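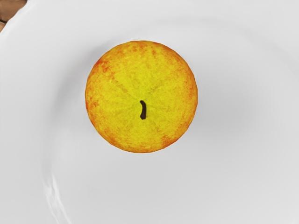 Fruit on a white plate.

Huteck Evening Wind-Down Planner

The Huteck planner is an undated paper journal for people who want a steadier bedtime. Each spread covers one night and the next morning. The left page has room for your lights-out time, tomorrow's top tasks and anything still on your mind. The right page is for how you slept and how you felt on waking.

There are 91 spreads, enough for three months of nightly use. Skip a night and you lose nothing — just pick up on the next blank spread.

The paper is thick enough for most gel pens. Fountain pens may show through a little. The cover wipes clean with a damp cloth, and the book lies flat once the spine has been opened a few times.

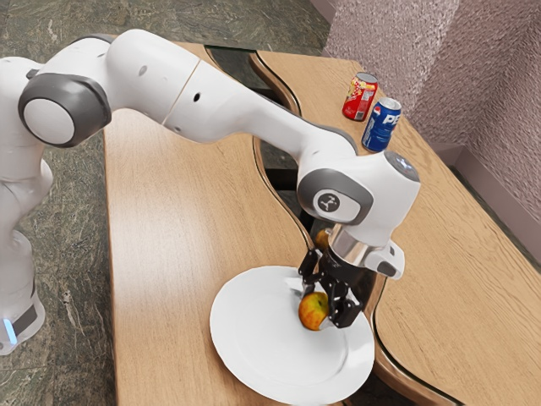 DRAMAU, March 18, 2026

The second printing is now in stock. We ordered 3,000 copies, and the layout has changed in two places. The caffeine log is now a single line, and the weekly review has moved to the back of the book, where it takes up 13 pages.

Details
Pages: 208
Binding: sewn
Cover colors: slate, moss, oat
Ribbon markers: two

Refills are not available for this model. If you want a ring-bound version with replaceable pages, see the Vitwood planner. Unmarked copies can be returned within 30 days.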